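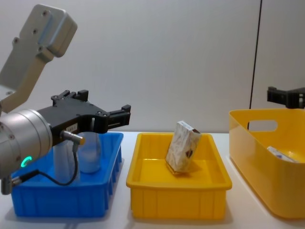
Item 3: sorting bench at Kirnico, Enell Road, with the blue bin, yellow tray and yellow bin in place.

Kirnico Returns and Repack
Consultative meeting on the automated sorting bench
Held in the upstairs lunch room, 20 April 2022, 2.10 pm

Present: Nia Eynon (operations, chair), Harvey Gauthier (returns floor, day shift), Tuấn Lã (returns floor, afternoon shift), Liam Nic Aodha (maintenance)
Apologies: Lorcan Gilmartin (payroll and rosters)
Minutes: Harvey Gauthier

1. Minutes of the previous meeting

Accepted with one correction. Under item 5 the words "night shift" should read "afternoon shift". Moved Tuấn, seconded Liam.

2. Matters arising

The new floor mats for lanes one and two have come and are down. The mats for lane three are still on order from Dolan.

The question of who signs for damaged stock when no team leader is on was carried over again. Nia will bring a draft to the next meeting.

3. Sorting bench

Liam reported on the two-arm bench. It is doing small returns only, meaning cartons and bottles that would otherwise go to the hand table in lane two. Each arm has its own gripper and items are moved between the bins and trays on the bench top. Larger or soft goods stay with people for now.

Items put through last week: 1591. The target written into the trial plan was 2000. Liam said most of the gap was stoppages on the afternoon shift, when there was no one on who had been shown how to clear a fault. Tuấn said that matched what he had seen. On two afternoons the bench sat idle from the meal break until knock-off and the stock went back to the hand table, which by then was a person short.

Nia asked whether the target should come down. Liam would sooner leave it and train more people. Agreed to leave it until June.

Harvey raised the cartons. People loading the trays have been standing some of them on end and laying others flat, and each shift does it differently. Liam said the bench can handle either but a carton that leans on the tray wall takes longer to pick. He does not want a rule about it yet. He would like people to load as they normally would and to write down the ones that fail. There was some talk about where to write them down. The clipboard is to go back on its hook beside the bench.

4. Changes to jobs

This item took up most of the meeting.

Harvey said the day shift wanted it in writing that no one's hours would be cut as a result of the trial. Nia confirmed that the permanent hours of the 13 people on the returns floor will not change while the trial is on. She could not speak for what happens after June, as that decision sits with the owners. Harvey asked for it to be minuted that the floor is not satisfied with that part of the answer.

Tuấn said hours were one thing but the work had changed already. The people who used to sort now load trays, clear faults and check what comes off. Loading is easier on the shoulders. It is also duller, and two people have asked to go back to the hand table. The checking is the part people like, but it goes to whoever is closest to the screen.

Discussion on rotating the three tasks. Harvey suggested changing over at each break. Tuấn would prefer half shifts, as changing at every break means a handover four times a day. Agreed to try half shifts on afternoons and breaks on days, and compare.

Liam said clearing a fault is skilled work and should be paid as such. At present it is treated as part of loading. Nia agreed to look at the classification with Lorcan. Harvey noted that the Aseo site pays an allowance for this. Nia had not heard that and will ask.

5. Training

Liam has trained four people, all on days. He can take two at a time and needs over an hour with each pair, with the bench stopped. Nia said the stoppage was acceptable if it was booked the day before.

Afternoon shift to go first. Tuấn has three names and will ask for a fourth. Nia confirmed that training is paid time, including for anyone who comes in early for it.

Harvey asked that the training sheet be rewritten. The present one was put together from the supplier's manual and uses terms no one on the floor uses. Liam and Harvey to go through it together.

6. Safety

No injuries. One report of a person reaching in to straighten a carton while the bench was paused. Liam reminded the meeting that paused is not the same as off, and the key must be turned and taken out before anyone puts a hand over the bench top. There is a second key in the maintenance office and it is not to be borrowed.

Tuấn said the key rule slows things down and people will keep skipping it if they are being watched on numbers. Nia said the weekly count is for the bench and will not be used against any person. She will say so at both toolbox talks.

Noise: no complaints. Glare off the white bench top was mentioned by two people on days. Liam to try moving the overhead light.

7. Other business

Order for labels: 1000 of the small size, approved.

The lunch room fridge is to be defrosted on Friday afternoon. Anything left in it will be thrown out.

Tuấn asked whether the afternoon shift could have these minutes printed and put on the board, as not everyone reads the email. Agreed.

Actions
Nia — draft on signing for damaged stock; classification of fault clearing, with Lorcan; ask about the Aseo allowance; speak at both toolbox talks
Liam — book afternoon training; overhead light; training sheet, with Harvey
Tuấn — fourth name for training; half-shift rotation on afternoons
Harvey — rotation at breaks on days; clipboard back on hook; print minutes for the board

Next meeting: same room, date to be set once the afternoon training is booked.

Meeting closed 3.25 pm.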